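How a Robot Practices on a Table That Isn't There

By Latifa Kamel
April 2025
Last updated: September
70 shares

Before a robot picks up a real thing, it can practice picking up a pretend one. The pretend one lives in a computer, along with a pretend table and pretend robot arms. Scientists call this a simulation. You can think of it as a video game that the robot's program plays again and again.

The four pictures come from a simulation. There was no camera in the room when they were made, and there was no room. A computer worked out the color of every dot. 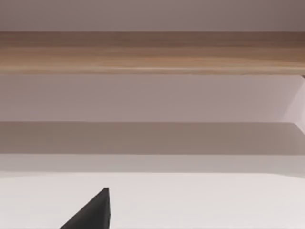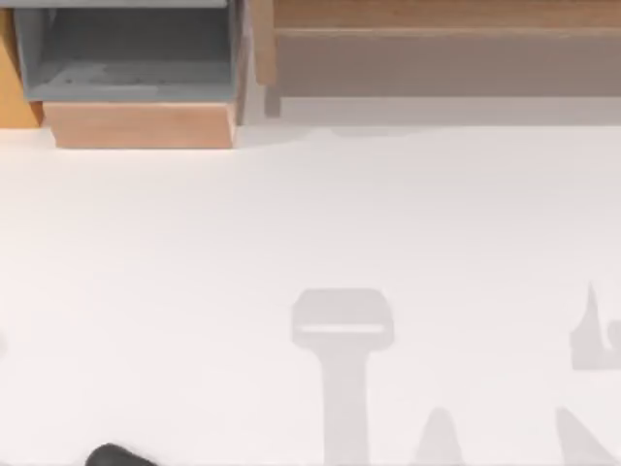
The soft gray shapes on the white tabletop are shadows from the robot arms. 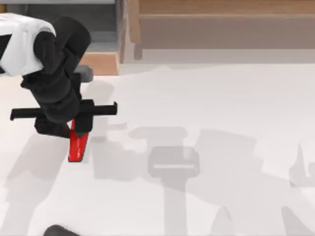
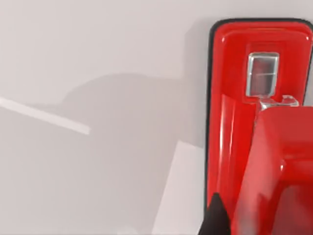 Hatice Ersoy wrote to ask why anyone would bother with a shadow in a simulation. The computer could leave shadows out, she says, and the robot would have less to be confused by. She also wants to know whether practicing on a fake table is cheating.

Those are good questions, and the first one is what a team in Musness spent most of last year on. I'll start with the second, which is shorter.

Is it cheating?

No. A pilot practices in a machine that copies an airplane before flying a real one. If the pilot makes a mistake in the machine, the machine gets switched off and on again. Robots are the same. A real arm can bend something, drop something, or push so hard against the table that a motor gets too hot. A simulated arm can do all of those things and then start over.

It is also faster. After every try with real things, a person has to walk over and put everything back. In the computer, one line of instructions puts everything back.

The rule is that practice doesn't count as the result. The program has to be tested with a real arm at the end, and the test is what you report.

What the program can see

A robot's program does not see a table the way you do. It gets a picture made of numbers. One number says how red a dot is, another how green, another how blue. Somewhere in all those numbers is the thing it should pick up.

Usually the program gets more than one picture. One might look down on the whole table. Another might look out from close to the gripper, which is the robot's hand. The wide view is good for finding things. The close view is good for the last little bit, when the fingers are almost touching something and a tiny mistake matters. In a close view a small piece can fill a large part of the picture, and in a wide view it may cover only a few dots. The program has to learn that both are the same piece.

You can try this yourself. Put an eraser on your desk and stand up. Then put your chin on the desk with your nose almost touching the eraser. It looks like a different thing. You know it hasn't changed, but you had years to learn that when you were very small. The program has to learn it too.

So why have shadows?

Now for the first question.

In your kitchen there are shadows. When you reach for a cup, your arm makes a shadow on the table, and the shadow moves with you. You don't try to pick up the shadow. A program that has never met a shadow might. To the program, a dark patch is a group of dots with lower numbers, and so is a dark object.

The Musness team thought there might be a second problem, and it is a sneakier one. Suppose the simulation does have shadows, but the lamp never moves. Then the gripper's shadow always falls on the same side of the gripper. The program can start to use the shadow as a clue. When the shadow is over here, the hand must be over there. That works very well in practice. Then somebody carries the robot to a room with the window on the other side, and the clue is wrong.

The team called this the Kurtuluş problem, after the street their old workshop was on. The windows there faced a different way from the windows in the new one.

How they tested it

To find out if an idea is right, you change one thing and keep everything else the same. The team made two programs that were exactly alike at the start. Each got 600 practice runs in the simulation, with the same table, the same arms and the same job, which was to pick up a piece and move it.

For the first program, the pretend lamp stayed in one place the whole time.

For the second program, the pretend lamp moved. There were five places it could be, and the computer picked one by chance before each run. Sometimes the shadows were long. Sometimes they were short and almost hidden under the arms.

Nothing else was different. That part took longer than the practice did. At one point they found that moving the lamp had also made the whole table a little brighter, so they had changed two things by accident. They threw those runs away and began again.

Then came the real test, in Jullham, with a real arm and a real table in a room that neither program had been trained to match. Each program had 70 tries. A try counted as a success only if the piece was lifted, carried and put down without being dropped.

What happened

The first program, the one with the lamp that stayed still, failed in more than half of its tries. Many of the failures looked alike. The gripper came down a little to one side of the piece and closed on air.

The second program failed seven times.

While they were still practicing in the simulation, though, the first program was the better one. It learned faster and it made fewer mistakes. If the team had stopped there and never done the real test, they would have picked the wrong program to keep.

This is a bit like learning spelling words in the order they are printed on the list. You get quick at the list. Then the teacher reads the words in a different order, and the words you really know are the only ones you can spell.

What they don't know yet

One test in one room can't tell you about every room. The team moved the lamp but did not change its color, and a real lamp can be yellow or bluish. They used one job. They do not know if five lamp places are enough or if more would help. They also can't look inside the program and find a spot marked "shadow clue." The idea that the first program was leaning on shadows fits what happened, but other ideas might fit too.

To check, they are planning a test where the real lamp in Jullham is put in exactly the place it had in the first program's practice. If the idea is right, the first program should suddenly get much better. If it doesn't get better, they will need a new idea.

Try it at home

You need a table, a lamp, a sock and a friend.

Put the sock on the table and turn on the lamp so that it shines from the side. Hold your hand over the sock. Now watch only your hand's shadow – not your hand – and lower your hand until you think you are touching the sock. Your friend can tell you how far off you are. Practice until you get good at it.

Then close your eyes while your friend moves the lamp to the other side. Open them and try again, still looking only at the shadow. Write down how many tries it takes before you get good again.

After that, do it with your friend moving the lamp before every single try. It will feel harder. Keep a list of your misses in both games and compare them.

Words to know

Simulation: a pretend world worked out by a computer.

Gripper: the part of a robot arm that holds things.

Training: the practice a program does to get better at a job.

Test: the tries that count, done after training is over.

A shorter version of this page went to the science club in Timadstead, and their questions are answered in the part about what the team doesn't know yet.

7 comments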